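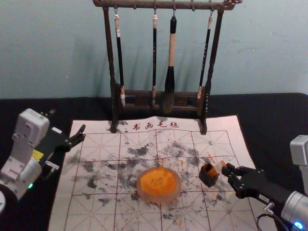
Putelgate, July 20, 2023

Can robots do chores yet? Your questions answered

Is a robot going to clean my house soon?
Bits of it, yes! Vacuuming is the obvious one. A machine that wanders from room to room and tidies whatever it meets is a much harder thing, and we haven't seen one we'd leave alone with the dishes.

Why are small jobs so difficult?
Take painting supplies. A little square container has to be held firmly enough that it doesn't slip and gently enough that it doesn't get crushed, and kept upright beside a dish of orange color while you're at it. Your hand sorts all that out without asking you. A robot hand has to be taught.

Are fingers better than a two-jawed gripper?
Depends on the job, and we love arguing over this one. Two jaws are simple and tough. Jointed fingers can wrap around odd shapes, but there's more to control and more to break. Plenty of setups use one of each.

What did you try at the Tanasarn workshop in March?
We ran 50 short chores, 4 tries each, from folding dish towels to setting out art materials. Towels were a mess (a fun mess). Picking up rigid things went far better than we expected.

What about shop floors?
Further along. Parts show up in the same place every time, and the lighting doesn't change. Watura's packing line has two arms working full shifts.

Could a robot do calligraphy?
It can follow a stroke path on a practice grid. Brush pressure is the tricky part, and soft bristles never bend quite the same way twice.

Where do I send my own question?
Use the Filtell contact form. We've had 231 so far and we read every one, so keep them coming!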